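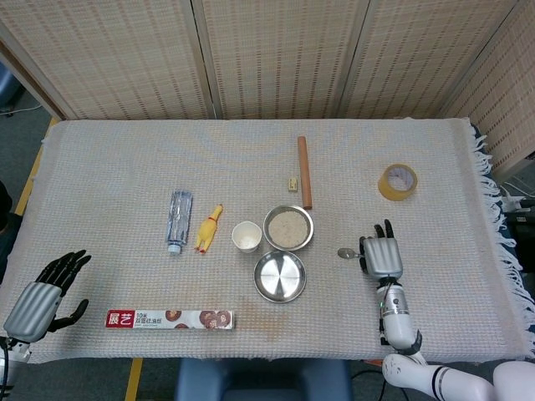 Marchand Print Workshop to release Sesta, a cycle of reduction linocuts by Blandine Lacroix

June
By Marchand Print Workshop, Communications
Last updated: June, 4:15 p.m.

Marchand Print Workshop will release Sesta, a cycle of reduction linocuts by Blandine Lacroix, in its ground-floor gallery this June. The cycle was cut and editioned in the workshop's relief studio by the artist and the workshop's master printer, Uliana Symonenko. It is the first complete body of work in colour relief that Lacroix has published. Her earlier editions were drypoints and small aquatints, most of them in black.

The subject throughout is the shoreline at Zerkusach, where Lacroix has drawn every winter for several years. The prints show the breakwater, the ice shelf that forms along it, the boat sheds and the road behind them. There are no figures. The drawings were made on site in graphite and litho crayon, reduced in the studio to flat areas of tone, and transferred in reverse to the lino with carbon paper. A selection of these working drawings will hang in the corridor outside the gallery.

In the reduction method, a single block is used for every colour in a print. The artist cuts away the areas that are to remain the colour of the paper and prints the whole edition in the lightest ink. The block is then cleaned and cut again, and the next colour is printed over the first. The sequence continues until only the darkest passages are left standing. No earlier state of the block can be recovered, and the size of the edition has to be settled before the first colour goes down. Each image in Sesta is issued in an edition of 70, with 2 artist's proofs and no later printing. The blocks will be on view in their final state and will remain in the workshop's collection.

Across the cycle, the edition log records 2,707 pulls through the press that were accepted and carried forward. Sheets rejected at any stage were marked on the back and used for proofing the next colour. The log, which lists ink mixtures, packing and pressure for each run, can be consulted in the gallery on request.

All sheets were printed on Felaner, a mid-weight cotton paper with a smooth, slightly absorbent surface and a warm white tone. It was printed dry. Dampened sheets were tested early in the project and gave a more even solid, but they stretched between colours and could not be held in register over a long sequence. Each sheet was punched at the top margin and seated on fixed pins for every pass. The punched strip was torn off against a steel bar after the last colour had dried, so the finished prints have one torn edge and three edges as supplied by the mill.

The inks are oil-based and were mixed by hand from a limited set of pigments. The greys that make up most of the palette contain no black. They were mixed from ultramarine, burnt umber and a transparent white extender, with the proportion of extender falling as each image darkens. The final colour in each print is a blue-black, rolled thinly enough that the layers under it can be read in raking light. Ink was applied with large-diameter rollers to avoid lap marks in the skies — a fault that shows clearly in flat greys and is difficult to correct once printed.

"The early colours are the hard ones," said Symonenko. "They look like almost nothing on the sheet. You are printing a pale grey on a white paper and you have to decide whether it is right with none of the darks there to compare it to. We kept a strip of every colour on the wall and went back to it a good deal."

Lacroix said that the cutting was done mainly with two shallow gouges. "I wanted the marks in the ice to be the same width as the marks in the water. In the drawings they are quite different, because a crayon wears down and a pencil doesn't. On the block I had to pick one. I changed my mind on the boat sheds, and those are cut with a knife."

Drying time governed the schedule. Ordinary pulls were left on the racks until dry to the touch, and the later colours, which sit on several layers of ink, were left considerably longer. A small amount of cobalt drier was added to the last two runs of each image. The workshop does not use drier in the first colours, as a hard, glossy layer at the bottom of the stack tends to reject the ink that follows.

The prints will be shown unframed behind acrylic, held at the corners, with the torn edge visible. Lighting in the gallery will be kept low for the run of the exhibition. Wall labels give the title, the order of colours and the paper. A printed leaflet with a short text by the artist is available at the desk.

Symonenko will give a demonstration of pin registration in the relief studio during the exhibition, using a small test block cut for the purpose. Places are limited by the size of the studio and must be booked at the front desk. The demonstration is suitable for people with some experience of relief printing, though none is required. The studio is reached by a ramp from the rear lane, and there is seating along one wall.

Prints from Sesta may be bought singly or as a complete set. Sets are supplied in a cloth-covered folding case made at the workshop, interleaved with unbuffered tissue, and carry matching edition numbers for as long as these are available. Single sheets are shipped flat between boards. The workshop does not ship editions rolled. Each print is signed, titled and numbered in pencil along the lower margin and bears the Marchand blind stamp at lower right.

Institutions wishing to examine a set before purchase may arrange a viewing in the print room. Condition notes and a full list of materials, including pigment index names, will be sent to conservators and registrars on request.

Images of the prints for publication are available from the workshop. They may be reproduced in coverage of the exhibition only, uncropped and without overprinted text, and should be credited to Blandine Lacroix and Marchand Print Workshop. Requests for interviews with the artist or the printer should be directed to the communications desk.

Contact: Communications desk, Marchand Print Workshop | © Marchand Print Workshop. All rights reserved. | Back to top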